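Best way to start a sourdough starter in a cold kitchen?

Zutden Kitchen Help > Bread and Baking
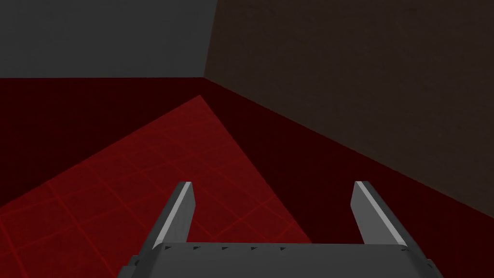 I've wanted to bake my own bread for years and I finally bought a bag of rye flour and a big jar, so there's no backing out now! My trouble is the kitchen. It's on the north side of the house and in winter it never gets properly warm, even with the oven going. I mixed 100 grams of flour with the same weight of water four days ago and so far I have a few bubbles and a smell like old gym shoes. Is it dead? Should I toss it and wait until March when things warm up a bit? I'd love to have a loaf ready before then if there's any way to do it. I'm using tap water, in case that matters.

Posted by brusthambaker, December 21, 2019

rye_and_shine

Please don't throw it out! Four days is nothing in a cold room. The gym shoe smell is completely normal, and mine went through a nail polish stage after that and then one morning it smelled like apples and I did a little dance at the counter.

What worked for me was the oven with only the light switched on. Put the jar in there with the door closed and tape a note over the knob so that no one preheats it (I cooked my first starter this way, pizza night, very sad). If your oven light runs hot, prop the door open with a wooden spoon. The top of the fridge is good too.

Feed it once a day for now, even if it looks asleep. Keep a couple of big spoonfuls, get rid of the rest, then stir in fresh flour and water. It should be like thick pancake batter. Once it starts doubling between feedings you can go to twice a day, and after a few days of that you're ready to bake. Rye is a great choice, by the way. It gets going much faster than plain white flour for me. My tap water is fine, but if yours smells like a swimming pool, leave a pitcher out overnight.

coldhands

mine took 16 days in a basement apartment. just keep going. pink or orange streaks or fuzz = throw it out, anything else is ok

Coughlan Road Loafer

Agree with everything rye_and_shine said, and I'll add one thing I wish I'd known sooner: use warm water when you feed it. Not hot, just what you'd use for a baby's bath. It gives the jar a nice head start, and if you wrap it in a dish towel afterward it holds the warmth for quite a while.

Also put a rubber band around the jar at the level of the starter right after feeding. It's so much fun to come down in the morning and see how far it has climbed!

For your first loaf, keep it simple. I use 400 grams of bread flour, a good scoop of lively starter, salt and enough water to make a soft dough, and I let it rise as long as it wants. In a cold kitchen that can mean overnight and then some. Slow dough has wonderful flavor, so your chilly room is going to be a real plus once the starter is up and running. Do come back and tell us how the first one turns out!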